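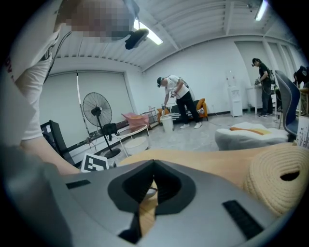 Section 4. Setting Up a Shared Room

Read this section before you move any furniture. Most guides to room set-up promise that you will be done in ten minutes. We have never managed it, and we doubt the people who write those guides have either. Allow an hour the first time.

4.1 Before you start

1. Look up. Find every ceiling light and switch them all on. Fluorescent tubes on an exposed ceiling look bright enough from the doorway, but the corners may tell a different story. Stand in each one with a page of small print.

2. Lower the blinds on the window wall. Light gray roller blinds cut glare. Claims that they also keep a room cool should be taken with some caution, and you will probably still want a fan.

3. Find your outlets. If they run along the base of the window wall, as they often do in older units at Trunbridge, anything with a plug should live on that side. Do not plan a layout on paper first and hope the cords will reach.

Note: The Tefera planning sheet assumes a room 456 cm wide. Measure yours. The sheet has been wrong for two of the three rooms we tried it in.

4.2 Placing the fan

1. Stand the fan in front of the blinds with its round base flat on the floor. A base that sits half on a rug will rock.

2. Leave at least 400 mm between the caged head and the blinds. Product pages say less is fine. We have watched a blind get pulled against a cage and don't agree.

3. Run the cord back to the wall, never across the middle of the room.

Caution: Do not hang clothes, bags or cloths on the fan. A slender pole is easy to tip.

4.3 Side table, rack and soft items

1. Put the round side table near the wall, within reach of a seat but clear of the walking path. A thin metal frame will hold a cup and a book. Whatever the label says about weight, we would not sit on it.

2. Use the lower tray for flat things only. Tall items down there get kicked.

3. Keep the wire rack behind the table. Racks drift forward over time, so check it when you sweep.

4. Push fabric items back against the wall. "Folds flat in seconds" is printed on a lot of them. Try it yourself before you count on the space.

4.4 The bucket

1. Keep one white plastic bucket for the floor and leave the middle of the room free for it while you work. Bringing the bucket to the mess is quicker than carrying things to a corner.

2. Bend at the knees when you reach down to it. Brândușa Radu, who tested this section, wanted that in capital letters. We settled for putting it in.

3. Empty the bucket before it is full. The fill line on the Osteo bucket, part 618, is higher than we would ever go.

Caution: Never leave a bucket on the floor after you finish. People walk through looking at their phones.

4.5 Final check

Walk from the door to the window and back with the lights on, then turn the fan to its top speed and watch the blinds for a minute. If they move toward the cage, go back to 4.2, step 2. Tables are covered in Section 5.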